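# Piresik token opens to the public with big promises and a short rulebook

26th January

Another week, another coin that is going to change the way we pay for things. This one is called Piresik, and it went on sale to the public this morning through Ideck, a small trading app that until last September dealt mainly in gift card balances.

The pitch is simple enough. Each Piresik token is meant to stay level with one euro, and anyone who locks their tokens away for 3 months is offered a return of 9 per cent a year. The firm behind it, Grabowska, says shoppers will be able to spend the token in ordinary corner shops and pay no card fees. It says 100 shops have signed up already. It has not published a list.

I asked for one. Krystyna Nowicki, who speaks for Grabowska, told me the names were being held back "until our partners are ready to announce". Asked how many of the hundred could take a payment today, she said the number was growing and that she would not want to give a figure that might be out of date by lunchtime. I said lunchtime would be fine. No figure came.

The return is the part that ought to make people slow down. A coin that is supposed to sit still at one euro doesn't earn anything by itself, so the money has to come from somewhere. Grabowska's own paper, which runs to nine pages with large diagrams, says the return is "generated by treasury activity and partner lending". There is one sentence on who the borrowers are. It says they are "carefully selected".

Renata Kubiak spent years checking loan books for a savings co-operative and has read the paper twice. "If you lend at a rate that lets you pay out nine, you are lending to people the bank turned away," she said. "That may be fine. But I would want to know who they are and what happens when one of them stops paying. I can't find that anywhere."

Nor can I. There is a reserve fund, described as "robust", and a promise that an outside firm will look over the accounts. The firm has yet to be picked. Nowicki said this would be done "in the coming period".
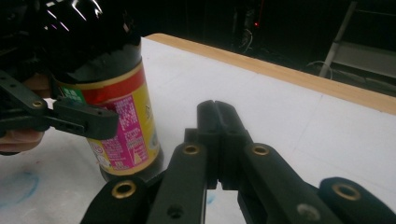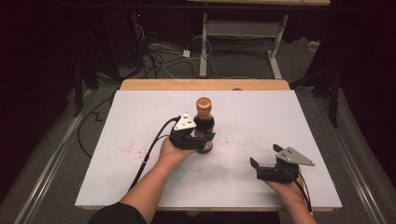
Bereket Jemal, who set up Ideck and still runs it, is more relaxed. He told me the app had carried out its own checks on Piresik before agreeing to list it, and that customers would see a warning screen before they bought. I have been through the warning screen. It is two lines long and the button to carry on is a good deal larger than the button to go back.

Jemal also confirmed that Ideck gets a share of the sale, though he would not say how much. He said this was normal. It is fairly normal, and it is also worth knowing when an app sends its users a message calling a new token "our pick for the new year", as Ideck did last night.

Then there is the matter of getting your money out. Tokens that have not been locked can be swapped back for euros at any time, according to the front page of the Piresik site. The terms underneath tell it differently. Withdrawals may be "paused or limited in unusual market conditions", and it is for Grabowska alone to decide what counts as unusual. Locked tokens can be released early at a cost of 4 per cent, which on a three-month lock would wipe out all of the return and a slice of the original money as well.

Nowicki said the pause was there to protect customers and that she didn't expect it to be used. People who held coins on other platforms that stopped paying out will remember hearing much the same.

Supporters do have a point about fees. Small shops pay more than they should to take cards, and they wait too long for the money. Wiesława Górecki runs a grocer's and was approached by a Piresik salesman before Christmas. She liked what she heard on cost and asked to try it for a month. "He said yes, but I would need to hold some of the tokens first, as a deposit," she said. "I told him I sell food. I don't want to be holding anything." She has not signed, but says she would look again if the deposit were dropped.

Grabowska said deposits were "optional for most partners" and did not explain which partners were not covered by "most".

It is not the first go at this. A payment token called Omar made a similar offer to shops and similar noises about lending, and closed to new customers after less than a year. Its holders were paid back in the end, slowly. Nantana Paisan, who was one of them and now helps run an online group for people in the same boat, said she had been asked by several members whether Piresik was safe.

"I tell them I don't know, and that the people selling it haven't given me any way to find out," she said. "With Omar I read the front page and skipped the terms. This time I started with the terms - and I stopped there."

The public sale stays open until the first batch of tokens has gone. Grabowska would not say how big the batch is. By early afternoon the counter on the Piresik website said demand was "very high", with no number next to it, and it had said exactly that when I looked before the sale began.

I have asked the firm for the shop list, the name of the accountants and the size of the reserve fund. Nowicki says she will come back to me on all three.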